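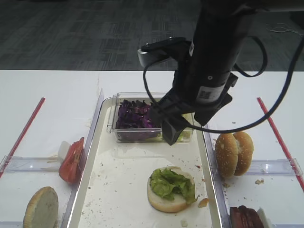

4. Sandwich task: setup and data collection

The course project has one long task and this is it. Build a sandwich from parts laid out on the table, one arm, parallel jaws, teleoperated demos first, then a policy trained on them. Section 3 covers the block stacking warm-up, which we won't repeat. Everything here was run by the second project group (Qin, Han, Lei), with Fu and Guo doing the labels.

4.1 Layout. Bread and toppings go in fixed compartments, leafy stuff in a shared container at the back of the middle tray. Fixed, meaning the compartment never changes, but the item inside it can sit any way up. We tried randomizing the compartments as well in April. Too few demos for that. Went back to fixed. The leaf container was never sorted between episodes, only topped up.

4.2 Demos. 148 kept episodes in total. An episode is dropped if the operator restarts a grasp after lifting, or if the logger stalls for more than 500 ms. The stall rule threw out more than we would have liked, nearly all of them from the first week when Skorkus (our logging script) was still writing frames to the network drive. Fixed by writing local and copying later. Each operator got a practice period, not recorded. 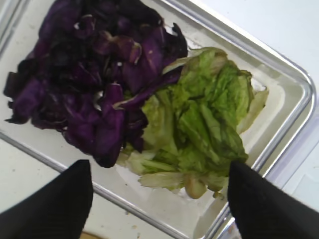

Leaf grasping was the hard part and most of our labeling time went there. Bread is easy, it has a shape. Leaves don't. Chunhua Fu labeled a grasp point for every leaf pick, and we compared two rules: center of the visible pile, or stem end. Center of pile does badly when the purple cabbage lies over the top left of the lettuce, as the fingers close on both and you get a mixed pick. The stem ends are paler and look stiffer, and with the jaws open on either side of them there is something to close on. So stem end, wherever one is visible. If no stem visible, the label falls back to the nearest fold. Guoqing Guo relabeled a subset blind and the two sets mostly agreed on stems, much less on folds. We did not resolve the fold cases, they are in the training set as is.

4.3 Training. Behavior cloning, wrist view plus fixed view, both resized the same. 2000 steps of warm-up, then the normal schedule from Section 2. We used the Grona wrapper for the controller becuase the other groups did and it made comparing easier. No pretraining on other tasks. Yanling Han ran the ablation without the wrist view; see the appendix. 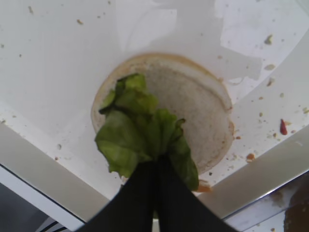

Surnholm, August 31, 2024

Notes from the placing runs, copied in with light edits. Leaf over bun. Placement counts as OK if any part of the leaf rests on the bun when the jaws open. Loose rule, we know. A leaf can cover the left half and hang past the lower edge and still pass. Zihan wanted a coverage threshold, Shiyu didn't, argument was that the top bun goes on anyway. Kept the loose rule so the numbers match the midterm report. Crumbs on the tray: wiped between sessions only, not between episodes. Worth checking if the policy keys on them. Not checked yet.

Also: release height is too high in several runs. The leaf folds on the way down. Lower the waypoint and retrain, if there is time before the Dong Lab slot ends.
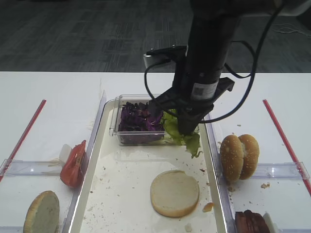 Figure 1. Leaf pick at the back container, fixed view. Lettuce hangs from between the jaws and over the front right edge.

4.4 Failure types. We sorted failed picks into 2 groups. Mixed pick: cabbage comes up with the lettuce. Drag: the leaf is held but part of it still trails over the container rim (Figure 1 shows how far lettuce can reach past it), and a straight move toward the bun pulls other leaves along. A higher lift before the lateral move should help with drag, and operators who did this by habit had cleaner demos. We did not enforce it in teh protocol. Mixed picks are a perception problem and need a separate fix, left to Section 6.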